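Flarkanwood Online – Server Migration and Quest Rework
Progress report to Wojcik Interactive Fund, period ending 26/05/2019

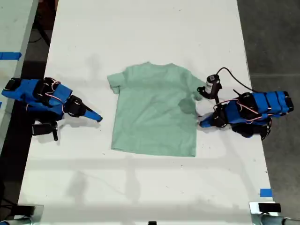 1. Status of deliverables

Of the four work packages in the grant, two are closed and two remain open. The shard merge was finished on the test cluster and is now running on the live Clulville shard. Character name conflicts came to 863 in total, all resolved by giving the older account priority and issuing a rename token to the other.

The quest scripting tool (Jinutitz) reached feature freeze. Branching dialogue, companion approval and group voting all export to the live format. Cutscene timing does not yet export and is still set by hand.

2. Story content

The second chapter of the Clulville storyline is scripted through the siege. Players who sided with the miners in chapter one get a separate entry path, and the two paths rejoin at the bridge. Seventeen side quests were moved from the old format. Three of them lost their reward tables in conversion and were rebuilt from the design sheets.

Voice recording has not started. The text lock it depends on slipped when the group voting rules changed – ties are now settled by a roll weighted toward the quest owner, and a number of lines had to be rewritten to suit.

3. Performance

Login queue times on the merged shard are within target on weekdays. Weekend peaks still exceed it. The cause is the guild bank service, which loads full transaction history at login. A paged version is in review.

4. Budget

Spending is roughly in line with plan. Hosting ran under, as the old shards were shut down early. The difference has been moved to localization testing, as permitted under the grant terms.

5. Open risks

– Cutscene export may not be ready before the public test.
– The mount collection rework shares an engineer with the guild bank fix.

6. Next period

Text lock, paged guild bank, first public test of chapter two. Release is still planned for October.

Search this site Enter keywords Go

Related reports
Flarkanwood Online – Shard Merge Test Plan
Jinutitz Tool – Export Format Notes
Clulville Storyline – Chapter One Closing Report

Contact | Copyright Flarkanwood project team | Back to top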